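The hand tool that teaches the arm

Ridgate opened its workshop doors for one afternoon in June 2018, and 40 people signed the visitors' book before the kettle had boiled. Most had come to see Veron, the robot arm at the far end. Angharad Trevor, who runs the project, started them at a bench by the window instead.

On it lay a gripper with two dark jaws and a handle. A person holds it, does a job with it, and a camera on the tool records what the jaws do. Those recordings are what Veron learns from. A simple job needs 200 of them before Trevor will let the arm try it. The workshop had 1,222 on its shelves by the day of the visit.

Korkor Sarpong gave the demonstration. She picked up a cotton reel, put it down a hand's width away and opened the jaws again. Then she passed the tool to a retired bus driver from Llewellyn Street, who dropped the reel twice and asked for another go.

"People close it too fast," she told him. "Go in wide and take your time."

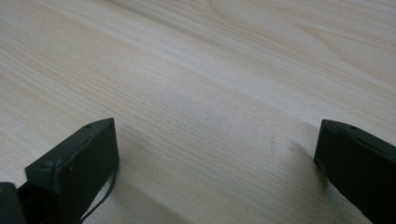
The queue for the bench was soon longer than the one for the arm. Children were quicker at it than their parents, and one girl wanted to know whether left-handers were allowed. They are, and Trevor would like more of them.

Veron had its turn at four o'clock. It moved the reel, stopped, and moved it back. A second open day is planned for October, when the arm will be sorting cutlery.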